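Workshop notebook, Jarnton, May

Glaze room, just after eight, kettle on

Kiln was down to a temperature I could live with so I cracked the lid early (I know, I know) and had a peek. Top shelf lovely. Middle shelf lovely. Bottom shelf has crawled again, same as last time, little bald islands on the insides of the cereal bowls and one big one on the jug I promised to my sister. So the white is still sulking and I'm going to write everything down properly this time, as last month's page just says "crawled, bother" and that's no use to anyone.

The white in question is the one we call Lirkilano, the satin one in the big lidded bucket under the window. The batch on test is the one I mixed from the new sacks. Dry weight 2,448 g all in, which is an odd number, but it's the 2,000 g base recipe plus the zircon, the bentonite and the extra bit of clay Dzifa talked me into. Sieved twice through the 60 mesh, then once through the fine one, and it went through the fine one much too easily for my liking. Old batches always left a bit of grit on the mesh and I'd got used to seeing it.

What I think is going on, in the order I thought of it:

Dust. I blamed dust first because it's always dust. But I'd sponged every pot on that bottom shelf and the mugs next to them were sponged in the same water with the same tatty sponge and came out clean as anything. So probably no.

Hand cream. Don't laugh, it cost me half a kiln in the winter. Not wearing any this time, and I'd been holding things by the foot.

Too thick. Much more likely. The bowls got poured inside and then dipped outside and I left hardly any gap in between, so the wall was soaked through from one side before I asked it to take water from the other. I could see hairline cracks in the dry glaze at the bottom of two of them, went over them with a fingertip, and told myself they'd heal. They did not heal!

Too much raw clay in the recipe. Dzifa Quansah has been saying this since she first saw the recipe card, and to be fair to her she said it nicely. China clay shrinks as it dries, glaze pulls itself apart, melts, beads up, bald patch. Her suggestion is to swap half of it for calcined, which we do have, in the tub marked Golob with the lid that doesn't fit. (Can whoever has the right lid please give it back. It's the blue one.)

Mid-morning

Weighed up the test. Split the batch into 3 pots: one left alone, one with a slosh more water, one made up fresh with half the china clay calcined. Labelled A, B and C in pencil on masking tape and then again on the lids, since the tape came off in the wet last time and I spent a whole afternoon guessing.

A is like single cream. B is like milk. C is odd, it's thinner than A to stir but leaves more on the tile, and it settles faster, so it wants a good stir every time you go near it. I put a pinch of Epsom salts in and that perked it up. If you use C and it's gone like a brick at the bottom, that's my fault for not putting enough in, so add another pinch in warm water and don't just chuck more bentonite at it.

Dipped the test tiles, count of three for each, then a second dip on the top half so there's a thick band. Dried them on the rack by the back door. A had cracked on the double band before I'd finished my tea. B looked fine. C looked fine on both bands, not a line on it, and I did a small dance, which the people coming in for the handbuilding class had the good manners to ignore.

Note about the water: the Dreltthorpe clay is drinking glaze up much faster than the old body did. Same bisque programme, same cones flat in the same way. I may try taking the bisque up a touch so it's less thirsty. Not in this test though, one thing at a time (I say this every month and then change four things).

After lunch

Tiles are all very well but it's bowls that crawl, and in particular it's the join between floor and wall that crawls, so I've thrown some proper test bowls as well. Wide and shallow, quick ones, nothing to be proud of. A couple are already leather hard and I've turned the feet on them.

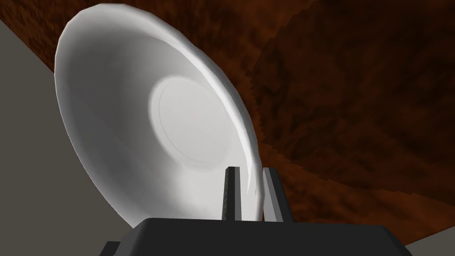 Glaze always runs downhill while it's wet and it always finds the corner, so the inside shape matters just as much as the recipe and I've been thinking about it all afternoon. My usual cereal bowl has a tight little turn where the wall meets the floor, and the pour sits in it like a puddle in a gutter. I'd like the inside to be more like the white bowl up there, a wide shallow dish with the sides sloping down to a flat round base, and I do fancy that big flaring rim, though I'd want mine smooth where the right-hand side of that one goes into facets. The thin ring round the base is the bit I'd leave out, at least for these tests, as any ring at all is a place for wet glaze to collect. Having said that, a flat middle does give you somewhere for the spoon to scrape, and I've had complaints about the very round ones.

So the next lot of bowls: wider, floor flat but with a soft change into the wall, rib it with the kidney from the middle outwards and don't fiddle. Rim left fat. A thin flared rim on this clay goes wavy at top temperature, I've got a shelf of wavy ones if anybody wants something to keep keys in.

Glazing plan for them, so that I stick to it: insides poured and emptied in one go with a twist of the wrist, drip wiped off the lip, then left until tomorrow. Outsides dipped tomorrow and not a minute sooner. If there's a crack, scrape it back and start again. No rubbing over and hoping.

Bits and pieces

The fine sieve wants looking at. I held it up to the window and I think there's a split near the edge, which would explain why everything goes through it so cheerfully. If it's split then all of the above has lumps in it and I shall have to do the tiles again, grr.

Bottom shelf props are getting crumbly. I brushed them and put fresh wadding under, but we need new ones.

Dzifa is packing the next glaze firing and has kindly left me a corner of the bottom shelf, on purpose, so the tests get the same heat as the ones that went wrong. A at the back, B in the middle, C at the front by the spyhole. Please don't swap them round to fit a teapot in.

Still to do: dig out the right lid for the Golob tub, write the C recipe on a card once the tiles are out, tell my sister about the jug.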